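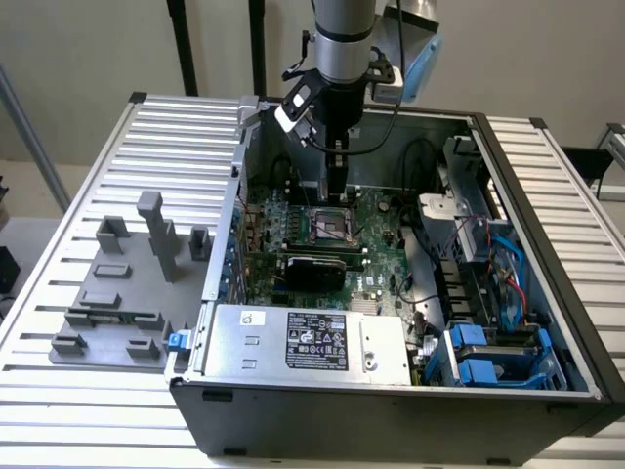 Keeping the Old Machine Going

My desktop computer is old enough that my nephew calls it "the furniture." It sits under the desk in the back bedroom, it hums, and it has been with me through two apartments, one house and a truly embarrassing number of half-finished recipe spreadsheets. Every winter I tell myself I'm going to replace it, and every winter I look at the prices and go make a cup of tea instead.

This year I got as far as a shopping cart. The one I liked was 580 dollars before tax, and then there was the monitor cable it needed, and then a little box asking whether I wanted a protection plan (I did not). I closed the tab and wrote to Meifang Kong, who many of you will remember from the Cullcombe library sewing evenings. She used to fix office computers for a living and she still can't walk past one without asking how much memory is in it.

Her reply was one line long. "What is wrong with the one you have?"

Well! I had to think about that. It was slow to start. It made a noise like a hair dryer whenever I opened more than a few photos. Once in a while it forgot what day it was and insisted we were all living many years ago, which some mornings I would have been happy to go along with. But it wasn't broken, and I couldn't name a single thing I wanted to do on a computer that this one refused to do.

So Meifang came over with a screwdriver set and a bag of oranges, and we spent a very nice afternoon on the dining table with a towel underneath so nothing got scratched. I'll tell you what we did, in case you have some furniture of your own.

First, the dust. I vacuum that bedroom, I promise I do, but you would have thought a small sheep had been living in there. Meifang made me unplug everything and carry the case to the back porch before she let me near it with the can of air. Hold the fan blades still with a finger while you spray, she told me, and don't tip the can upside down. I tipped the can upside down. She took the can away.

Next, the clock. There is a flat round battery on the main board, the kind you find in a kitchen scale, and when it gets tired the computer loses track of the date. I had a spare in the junk drawer! It was my favorite part of the whole day, because I got to do it myself and I had the right part, which has never happened to me in any repair of any kind.

The slow starting was the real job. Mine still had its original spinning drive, and Meifang had been telling me for years to swap it for a solid state one. We did the copying first, with the new drive plugged in through a little adapter, and it took much longer than I expected. 300 gigabytes, it said, most of them pictures of my dog Mao asleep in different rooms. We ate the oranges. We had dinner. Mao came to see what all the fuss was and lay down on the screwdriver roll, so now there are more pictures of Mao.

If you try this, please back up your things somewhere else before you start — a drive in a drawer is fine, and so is one of the online services. I had been meaning to do it since February. I also found 545 emails in a folder called "deal with later," and I have decided that later can wait a bit more.

The new drive cost me 40 dollars, and that was all I spent. The computer now gets from the button to my desktop before I've sat down properly, and the hair dryer is gone. I did put the side panel back on the wrong way around and had to do it over, but we won't dwell on that.

Now, I know this isn't the answer for everybody. If your machine is too old to get security updates, then that's a different conversation, and Meifang is quite stern about it. She says people should check that before they spend a cent on parts, and that if you mostly use email and the web there are free systems you can put on an older computer to keep it safe. I haven't tried one yet. She has offered to show me, and I've said after the holidays, which she knows is what I say about everything.

A couple of you wrote in after the last newsletter asking where old computers can go once they really are done. The Cullcombe recycling center takes them at the side entrance, and you don't need an appointment for one or two. Take your drive out first, or ask somebody to help you wipe it properly. Dragging everything to the trash doesn't do it, and I'm sorry to say I used to believe that it did.

I'd love to hear about the oldest thing you still use every day. It doesn't have to be a computer. My neighbor has a toaster from her first marriage that she says has outperformed both husbands, and I have a hand mixer I would run back into a burning building for. Send me your stories (and photos, if you have them) and I'll put a few in the next issue.

Also, the lemon loaf from last time: yes, it's one teaspoon of baking powder, and yes, I typed tablespoon. I'm so sorry to everyone who had to clean their oven. The recipe on the website is fixed now, and I typed it in on my very fast old computer.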